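Most of the trouble with moving boxes starts at the bottom, and I say that as someone who once watched 13 jars of plum jam go through onto the front steps. So before you pack a single teacup, spend a minute on the flaps! Fold in the short ones first, then the long ones, and please don't do that clever over-and-under weave. It looks neat and holds up fine for pillows, but books will push it right open.

Run your tape down the middle seam, let it go a good hand's width up each side, then do it again. I like a second strip across the other way for anything from the kitchen. And keep any one box under 30 pounds — your back will be the judge of that, so listen to it. 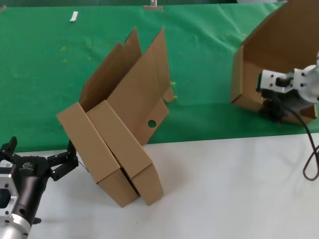

Linnea Fagerlund wrote in to say she lines the bottom with a folded bath towel before the plates go in, and stands the plates on edge like records. She moved 16 dinner plates that way and lost one saucer, which she blames on the stairs.

I've taken up the towel idea myself (you have to move the towels anyway). Write the room on two sides and the top, in fat marker, and when you're unpacked, slit the tape, press everything flat and keep the boxes somewhere dry, off a basement floor if you can manage it.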